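Forum > Two-arm setups > Grippers and end effectors

Linkage fingers or parallel jaws for wet plates?

tarnhook
Posted Sunday, May 28, 2023

Hello all. I am trying two kinds of gripper on my pair of arms and I would like to have opinions before I spend more money. The task is dish work: one arm takes a sponge, the other takes a plate from a tray.

Gripper A is the Jorura with linkage fingers, which I have on both arms now. Gripper B is the Bisach parallel jaw, with flat rubber pads. I made 60 tries with each one, same plates, same table, same controller gains.

With dry plates I don't see a big difference. With wet plates the Bisach loses the rim more often, it slides away when the wrist starts to turn. The Jorura holds the rim better, but it is slow to close and the fingertip sometimes pushes the plate before it takes it. For the sponge I prefer the Jorura very clearly.

My question is if somebody has used the Bisach with other pads, and if it changed the result with water.

millrace_9
Yes, I changed the pads. The ones in the box are too hard. I glued on softer silicone with small grooves and for wet ceramic it is much better. For plastic plates a little better. I would not throw away the Bisach after one test with the original pads.

oddbearing
I don't agree that pads are the problem. A plate rim is thin and curved, and a flat jaw touches it on a very short line. You can put any rubber you want, the contact stays short. The linkage fingers close around it a little, so they win. Also please tell us the closing force for both. If one was set at 637 and the other at 800 in the controller units, then you compared settings.

tarnhook
Thank you both. Oddbearing, you are right to ask. I used 637 for the two of them. But I am not sure that the same number gives the same force in two different grippers. I have no force gauge at home.

oddbearing
It doesn't. The scale is different for every maker. Buy a cheap luggage scale, close the jaws on the hook and pull. It is not exact but it is better than trusting the number.

millrace_9
I did this with the luggage scale and my values jumped a lot between pulls. I would take the average of many. And I still say to try the pads first, it costs almost nothing. The second Jorura was very expensive for me, 1,915 with the shipping from Sepúlveda.

kvist_and_co
One thing which is not about fingers. Where do you have the camera? With mine on the wrist I lost the plate edge in the last moment, because the fingers were hiding it. I moved to a fixed one over the table and the tries became more repeatable, with both grippers. Puddles gave me trouble with reflections, though. A dark tray was worse than a light one for this.

oddbearing
For me the wrist camera was better, the fixed one is blocked by the arm itself as soon as you reach over. Maybe it depends on the height.

tarnhook
I use the fixed one. Oddbearing has a point, the arm hides part of the plates when it comes over them. I could mount it higher but my shelf does not permit it.

I ordered silicone from Numthorpe and I will do the Bisach series again when it comes, wet only, with the force measured for both. If the delivery is slow it can be September before I have the numbers. I add one from the table with the Jorura on the two arms.

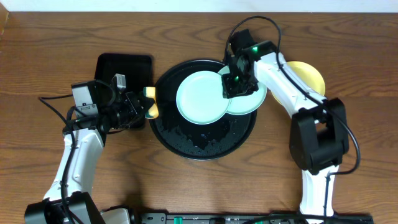

Left arm with the sponge at the tray rim, right gripper over the second green plate.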